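Surface Care and Clearing Routines for Shared Work Tables
Project report, Furniture and Interiors II
Chaimae Abou Zeid
November 6, 2022

1. Background

The shared study room on the second floor has been furnished with light-colored tables since the building reopened. They are used for drawing, model making, group meetings and lunch. The room has no storage of its own, so tools and paper tend to stay on the tables between sessions. By the end of a normal week most of the work area is occupied by things no one is using.

The project had two parts. The first was to set up a clearing routine that students would follow without supervision. The second was to compare two cleaning methods on a pale wood surface and record any change in how the surface looks and feels. Refinishing was outside the scope, as the tables belong to the department.

2. Clearing routine

The routine has four steps and is printed on a card fixed to the door, on the inside.

Remove everything from the table, including items that will be used again the same day.
Sort into keep, return and discard. Keep items go into the Gokbridge crate on the shelf.
Wipe the surface along the grain.
Leave the table clear for the next group.

The first version of the card allowed items in use to stay on the table. This was changed after the September trial. Groups read "in use" very broadly, and glue bottles and cutting mats were left out overnight. The revised wording is stricter but produced fewer questions.

One crate per table was enough. A second crate was tried at the window table and filled up with offcuts, so it was withdrawn.

3. Cleaning methods

Method A was a damp cotton cloth with no product, followed by a dry cloth. Method B was a diluted neutral soap sold under the name Tundik, applied with the same type of cloth and wiped off with clean water. The dilution was 20 ml of soap in 3000 ml of water. A fresh cloth was used at the start of each session.

Each method was assigned to one half of a table, divided by masking tape during cleaning only. The tape was removed immediately afterward to avoid leaving a line of adhesive. Dried glue was lifted with a plastic scraper held flat. Metal blades were not used.

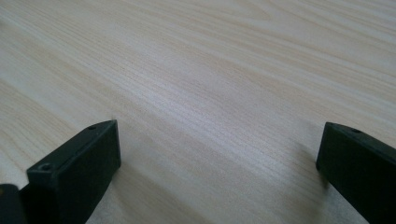 Grain direction has a practical effect on wiping. Cross-grain strokes on the test halves left short smears that were visible from a seated position, and a second pass along the grain was needed to remove them. Following the grain is simple on a table like the one shown, where thin parallel streaks run diagonally across the view and are packed more tightly in the middle than toward the top. The soft sheen over the center also makes part of the top look brighter than the left edge, so surface checks were made from two sides of the table before a mark was recorded. Several marks noted early in the project could not be found again from the second side and were removed from the log.

4. Abrasion check

Light sanding was tested on loose sample boards supplied by the workshop and not on the tables. Boards were prepared with 800 grit paper, by hand, with a cork block. The sanded areas felt smoother but looked duller than the untreated areas when held at 90 degrees to the window. Sanding was therefore left out of the routine.

5. Results

Methods A and B gave the same visual result on dust, pencil and eraser residue. Method B was better on grease from food. Neither method removed ink, and one ink stain on the door-side table is still present. No raised grain was felt on either half at the end of the test period.

The clearing routine worked well for scheduled groups and poorly for individual users, who often arrived after the last check and had not read the card. Moving the card from the door to the wall above the crates is proposed — the crates are where people stop anyway.

6. Limits

The two methods were judged by eye and by touch. No gloss meter was available. The finish on the tables is not documented, and the department could not locate the purchase record, so the results should not be applied to oiled or waxed tops without a separate test.

7. Remaining work

Reprint the card in larger type.
Ask the workshop for a second set of sample boards.
Repeat Method B on the window table, where sunlight is strongest.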